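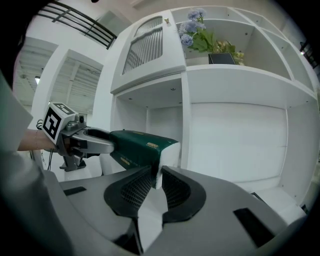 White Shelving and Display Units: Your Questions

Reading time: 3 minutes

Feb 13, 2019

We get the same questions about painted shelving most weeks, so the answers are collected on this page. If yours is missing, ask at the Garnemar counter or send a message through the contact form.

How do I dust a unit with open compartments?

Start at the top and work down with a dry microfiber cloth. Take everything off one shelf at a time and put it back before moving to the next. For the corners of a curved unit, a soft paintbrush gets further in than a cloth does.

What about slatted doors?

Run a brush along each slat, then wipe with a barely damp cloth folded over a butter knife. Don't spray cleaner straight onto the door. It runs down behind the slats and leaves drips in the paint.

Can I polish brass knobs while they are on the door?

You can, but unscrewing them is safer. Brass polish leaves a gray smear on white paint that is hard to get out. If the knob won't come off, cut a slit in a piece of card and slide it behind.

Is it safe to keep a flowerpot on a painted shelf?

Yes, with a saucer or a cork mat under it. Water left under a pot will lift the paint. Artificial hydrangeas need no mat for water, but put felt pads under a heavy pot so it doesn't scratch when you turn it.

How do I clean artificial hydrangeas?

A hair dryer on the cool setting takes off most of the dust. Hold it 12 inches away. Pale blue petals show dirt sooner than the leaves – do them every month or so if the unit is near a kitchen.

My unit has small lights in the cubby ceilings. Can I change them myself?

It depends on the fitting. Switch off the power first and check whether the bulb is separate. Sealed fittings have to be replaced whole, and we suggest an electrician for that.

Do I have to fill every compartment?

No. Jadwiga Tokarz, who sets up our displays, usually leaves at least one upper compartment bare and keeps small items at eye level. Deep bays suit larger pieces.

Which touch-up paint should I use?

For Tomosum units, ask for shade 276. Let each coat dry for 3 hours. Older units may have yellowed, so test inside a door first.

Related

Choosing Felt Pads for Heavy Pots
Nodora Corner Units: Measuring Your Wall
Fixing a Cabinet Door That Won't Stay Closed
Czerwiński Brass Knobs, Old and New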